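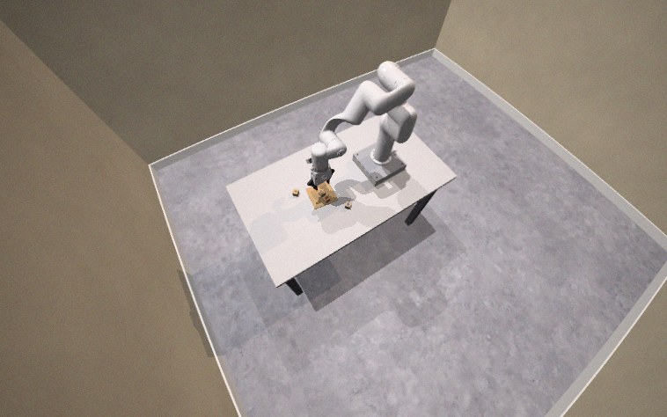 작업 일지, 9월, 토요일
작성: Ingegerd Magnusson
참여: Roald Eide, Casimiro Toledo
열람: Frøydis Engebretsen, Valter Åberg

1. 개요

Urstead 환경의 야간 시뮬레이션 시험에서 그리퍼 손가락이 받침판을 관통하는 현상이 발생하였다. 과제는 판 위의 적갈색 물체를 집어 올린 뒤 판 바깥의 테이블 면에 내려놓는 것이며, 작은 블록 두 개는 방해물로 배치하였다. 전체 3,000회를 계획하였으나 568회차에서 물리 엔진이 발산하여 실행이 중단되었다. 본 항목은 중단 원인에 대한 현재까지의 조사 내용과 임시 조치를 기록한 것이다.

2. 현상

로그상 첫 이상은 257회차에 나타난다. 하강 구간 끝에서 손가락 끝의 높이가 판 윗면보다 낮게 기록되었고, 접촉력은 한 스텝 동안 0으로 유지되다가 다음 스텝에서 급격히 상승하였다. 이때 판이 테이블 위에서 튀어 올랐으나 다시 안착하였고, 판정 스크립트는 해당 회차를 성공으로 처리하였다. 최종 높이만 확인하고 경로상의 관통은 검사하지 않았기 때문이다. 이후 회차에도 같은 양상이 간헐적으로 반복되었다. 568회차에서는 판과 물체가 함께 테이블 밖으로 이탈하였고, 관절 속도가 유효하지 않은 값으로 바뀌면서 프로세스가 종료되었다.

현장 대기자가 없는 시간대였으므로 중단 사실은 오전 점검 때 확인되었다. 자동 알림은 발송되지 않았다. 알림 조건이 정상 종료에만 연결되어 있었던 점은 별도의 결함으로 등록한다.

3. 원인 조사

가. 충돌 형상. Eide가 판의 충돌 형상을 표시하여 대조한 결과, 렌더링용 메시보다 얇게 지정되어 있었다. Stutstead 환경에서 자산을 옮겨 올 때 축척이 두께 방향에 한 번 더 적용된 것으로 보인다. 화면상으로는 차이가 드러나지 않는다.

나. 시간 간격. 물리 계산 주파수는 500 Hz이다. 얇아진 형상과 현재의 하강 속도를 함께 적용하면 손가락 끝이 한 스텝 안에 판의 상당 부분을 통과할 수 있다. 연속 충돌 검사는 꺼져 있었다.

다. 제어기. Toledo는 목표 높이의 오프셋 오류를 의심하여 257회차와 568회차의 명령값을 재생하였다. 두 회차 모두 명령값은 허용 범위 안에 있었으며, 제어기 자체의 결함은 확인되지 않았다. 다만 접촉이 감지된 뒤에도 하강 명령이 즉시 해제되지 않는 구간이 있어 추가 확인이 필요하다.

라. 난수 시드. 동일 시드로 재실행하였을 때 257회차의 관통은 재현되었으나 568회차의 발산은 재현되지 않았다. 이유는 아직 알 수 없다. 병렬 실행 시의 계산 순서가 영향을 주었을 가능성이 있다.

4. 안전 관련 사항

동일한 하강 궤적이 다음 주 Bettencourt 작업대의 실제 로봇 팔에 이식될 예정이었다. 시뮬레이션의 관통은 실물에서는 판 또는 테이블에 대한 강한 압착에 해당하므로, 이식을 보류한다. 보류 해제는 Engebretsen의 서면 확인 이후로 한다. 그때까지 이번 실행에서 얻은 궤적 파일을 실제 장비의 제어기에 올리는 것을 금한다. 저속 모드도 예외로 하지 않는다.

5. 임시 조치

판의 충돌 형상을 원래 두께로 복원하였다.
손가락과 판 사이에 연속 충돌 검사를 적용하였다.
관통 깊이가 한계값을 초과하면 해당 회차를 실패로 기록하고 즉시 정지하도록 판정 스크립트를 수정하였다.
비정상 종료 시에도 알림이 발송되도록 조건을 추가하였다. 발송 시험은 아직 실시하지 않았다.

조치 후 257회차의 초기 조건으로 다시 실행하였으며, 관통은 기록되지 않았다. 단일 조건의 결과이므로 해결된 것으로 간주하지 않는다.

6. 미결 사항

기존 성공 판정 회차의 재분류: Toledo. 원본 로그는 덮어쓰지 말 것.
Stutstead 원본 자산의 축척 점검: Eide. Tekham 환경도 같은 변환 도구를 사용하였으므로 함께 점검한다.
접촉 이후 하강 명령의 해제 지연 측정: Magnusson.
전체 시험 재실행 일정: Åberg와 협의 후 결정. 재분류가 끝나기 전에는 이번 실행의 성공률을 보고 자료에 인용하지 않는다.

추기, 16시 40분. Eide가 Tekham 자산의 판에서도 동일한 축척 오류를 확인하였다. 해당 환경의 예약 작업을 모두 정지하였다.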